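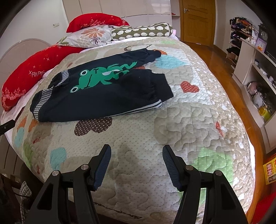
By now you should have the Flasis monitor out of its box, the batteries in and the clock set, so we can get on to the part everybody wants to rush, taking the first proper reading. I've been using mine with the Worneo app all winter and most of my odd numbers came from the cuff being put on badly, so please go slowly with this section! The cuff wants bare skin. A long-sleeved sweatshirt like the black one with the green frog on its chest has to come off first, and pushing the sleeve up until it bunches won't do, as a tight roll of cloth above the cuff can throw the reading out. A loose T-shirt is fine if the sleeve stays well clear.

4. Fitting the cuff

1. Sit at a table on a chair with a proper back. Feet flat, legs uncrossed.
2. Push the air plug into the socket on the left of the monitor until it clicks. It's stiffer than you'd expect.
3. Slide the cuff over your hand and up to the upper arm, with the tube running down the inside towards your palm.
4. Leave a gap of two fingers' width between the bottom edge of the cuff and the crease of your elbow.
5. Pull it snug and press the fastening down. You should be able to get a couple of fingertips under the edge.
6. Rest your forearm on the table so the middle of the cuff is level with your heart. I use a folded towel under my elbow because our table is low.

Note: check the range printed on the cuff against a tape measure round your upper arm before you go any further. The standard one was too small for me and I had to order the large – a nuisance, but the readings made a lot more sense afterwards.

Caution: don't put the cuff on an arm with a drip, a wound or a dialysis fistula, or on the side where you've had lymph nodes removed, unless your doctor or nurse has told you it's all right. 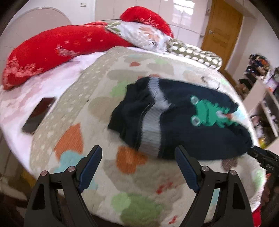
Sydorenko

5. Taking a reading and getting it into the app

Give yourself a quiet spell before you press anything. I sit for 10 minutes with the radio off (five is what the leaflet asks for, but I'm a fidget). No coffee, cigarettes or exercise in the half hour before, and go to the loo first if you need to.

1. Press the big round button once. The cuff will tighten, and it does get quite firm.
2. Keep still and don't talk. Yes, that includes shouting answers through to the kitchen.
3. Wait for the long beep. The top number is systolic, the middle one diastolic, and the small one at the bottom is your pulse.
4. Leave it a minute or two and take a second reading on the same arm.
5. Open Worneo on your phone, with Bluetooth on, and tap Add device.
6. Hold down the memory button on the monitor until the little wave symbol flashes.
7. Type in the pairing code when the app asks. Mine was 2403, but yours will be on the sticker underneath.
8. Tap Fetch. Both readings should drop into your diary.

Note: the monitor keeps 600 readings and then writes over the oldest, so fetch them now and again. The app holds 3000, and I can't imagine filling that.

If you see E2 on the screen, you've moved or the cuff is loose. Undo it completely, let the air out and start again from fitting. If the wave symbol flashes and then goes out, the phone has given up looking – close the app, reopen it and go back to step 6.

Caution: one high number isn't a reason to change your tablets. Write it down, rest and try again. If it stays high, ring your surgery, and if you have chest pain, trouble breathing, sudden weakness or trouble speaking as well, call 999.

For the Nalemwood surgery, take two readings each morning and two each evening for a week, then use Share in the app to make a printable sheet. They're happy with a handwritten one too.

Section last changed 11/07/2021. Cleaning and storing the cuff is in section 6.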